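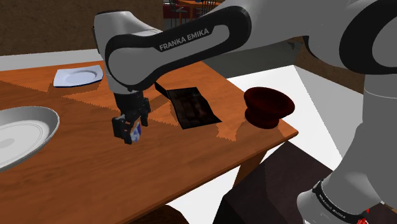

Table-clearing tips from a simulated kitchen

Home | Kitchen | Workshop | Tidy Corner | Ask Us

My cousin Ludivine Gaillard works on robot arms at Tullevard, and I've been pestering her all winter for anything I could pinch for my own table. Her group does the lot in simulation: a Franka arm, a wooden table, a few plates, a bowl, some small bits, and then they muddle it all up and start over. They ran 482 tries at clearing one object at a time, and I've been copying what came out of it (yes, at home, with my own crockery!).

Small things first. When the arm picked up the little items before the plates, it bumped 7 things in the whole set. Plates first, and it bumped 105! I do the same now with teaspoons and bottle tops, and I've stopped sending them flying.

Come straight down on anything tiny. Reaching in sideways past a plate is asking for trouble, and my sleeves are worse than any gripper.

Leave a footed bowl till last if it's near a corner. Take it by the foot, slowly, and keep your elbow in.

Mind the shadows. Salim Mwakyusa, who does the lighting, found that hard-edged patches of sun made their program miss dark things on dark wood. Well, so do I! I pull the blind halfway before I clear up, and I've not left my black glasses case behind since.

Ludivine says real kitchens are next, and she expects the numbers to get worse. I've offered mine. She hasn't replied yet.

We use cookies to remember your settings. Accept | Manage choices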